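3. Materials and Method

Eighteen white oak samples were cut from two boards supplied by Lamex. Each was sanded to 180 grit, wiped with a dry cloth and stored at 75 °F until its weight stopped changing. Half received one coat of linseed oil. The rest were left bare as controls.
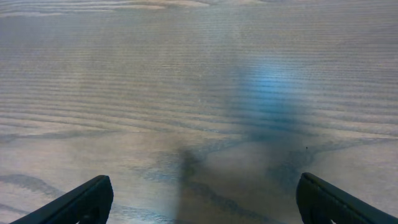
Water was applied with a dropper at three points per sample, and the spread was measured along and across the grain after 17 minutes. Readings were entered by Estrella Cuautle. One control sample split during storage and was left out of Table 2.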